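From: Mairéad Gallagher
To: gredness-rooms list
Subject: Re: Tray and small drawers on the gray table

Áine Moriarty wrote:
> Can we settle what the tray is for? I keep finding
> pens in it. Also, do drinks go in the drawers or
> stay out? The Usen note says one thing and the
> Rahman note says the other.

Áine, the Rahman note is the older one. Go by Usen.

The tray is for drinks and nothing else. Cans go in it, full or empty, so that they don't leave rings on the tabletop. Pens go in the upper drawer of the little oak-look cabinet behind the tray.

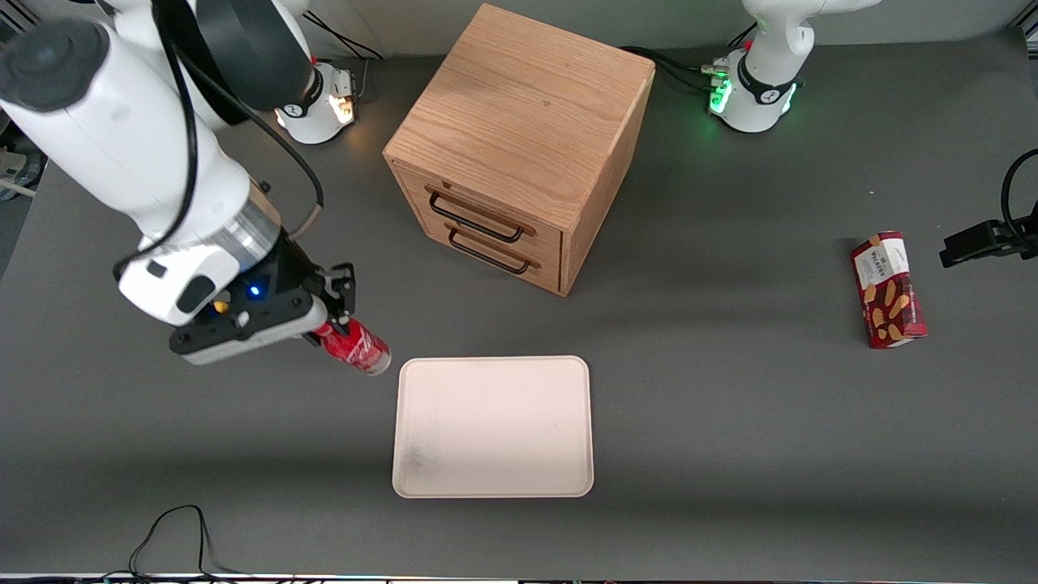

Page last changed: March 14, 2025

The lower drawer is for tape and spare labels. No drinks in either drawer. I had a Coke leak in there last May and the bottom still sticks when it's humid.

Both drawers have the black bar handles, so you can open them without moving the cabinet. Please don't drag it. If it has to move, take the drawers out first and lift it.

The tray gets gray smudges. Dish soap and a soft cloth will take off most of them. Don't use the scouring pads from the Mulano box, they scratch the plastic and then it holds the dirt.

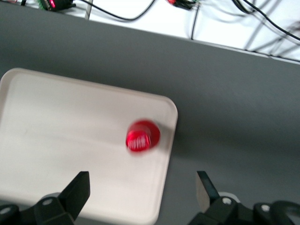
When you put the tray back, set it flat on the gray table and leave some clear tabletop beside it to work on. Keep drinks away from the far edge, where the cables are on the white surface.

I'll take down the Rahman note on Monday and put the Usen one inside the upper drawer. If anyone wants a second tray, write to me off list. The last one came from the supply closet in room 105 and I think there are more.

Mairéad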